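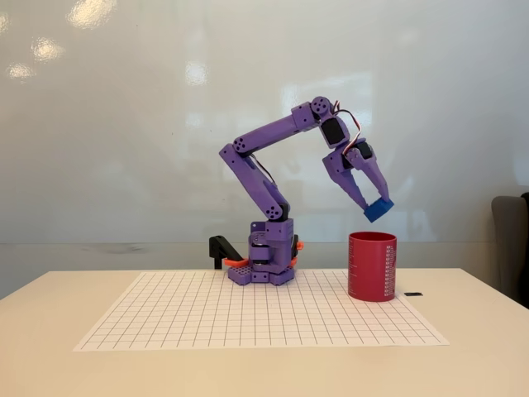
A printed tabletop arm with a block held over a red cup, on gridded paper.

Equipment Planning Coordinator (part-time, fixed term)
Tiditz Robotics Workshop, Lundville

Tiditz is looking for a part-time coordinator to plan and run the purchase of small robot arms and the gear that goes with them. The position is on site in Lundville, two days a week, and is paid hourly. It starts in April and runs until the last order has been received, checked in and paid for.

Background

We teach evening and weekend classes in basic automation. Most of the class work is done with small printed arms on tabletops: pick up a block, move it, put it in a cup, do it again. Enrollment has grown faster than our equipment list. Until now Keith Pickering has ordered parts as they were needed, out of the general supplies budget. That worked for one class. It does not work for four, and this year the board has approved a separate equipment budget for the first time.

We have not decided whether to print our own parts and buy only motors and electronics, or to order complete kits. You will price both and make a recommendation. The second site in Toststead will need its own set of equipment and has no printer.

What you will do

Build a parts list for one complete station, including the arm, servos, cables, controller board, power supply, clamps, work mat and practice objects.
Get written quotes from at least three suppliers for anything that comes to more than $1,000 in total.
Work out the cost of spares. Servos and gripper fingers are the first things to wear out, and we want a stock level for each.
Set up an order schedule so that parts for Toststead do not all arrive in the same week as parts for Lundville.
Keep the purchase spreadsheet up to date and send a copy to Wendy Furnival every other Friday.
Check deliveries against the order and handle returns.
Write a replacement plan covering the next three years.

Purchases under $300 can be made on the workshop card. Anything above that needs a signature from Wendy, who is our business manager. She usually signs the same day.

What we are looking for

Experience with purchasing or inventory, in any field. Schools, repair shops and labs are all fine.
Comfort with spreadsheets, including formulas.
Enough technical background to read a parts sheet and notice when a servo and a power supply do not match.
Able to lift boxes of up to 50 pounds.
A driver's license – you will go to Toststead now and then, and mileage is paid.

You do not need to know how to program a robot. Experience with 3D printing is helpful, mostly for estimating filament and failed prints. If you have ordered from overseas suppliers before, please say so in your letter. One of the quotes we already have is from Žukauskas, and we need someone who can compare shipping and duty costs properly.

How to apply

Send a resume and a one-page letter to Chelsea Crabtree at the Lundville office, by mail or in person at the front desk. Put "Equipment coordinator" on the envelope. We do not need references until the interview stage.

Interviews will be held at the workshop with Chelsea and Keith. Each one includes a short exercise with a sample parts list and a fixed budget. Bring a calculator if you like to use one.

Questions about the duties can go to Keith, and questions about pay and hours to Wendy. Both can be reached through the front desk.

Posted February 20, 2020. Open until filled.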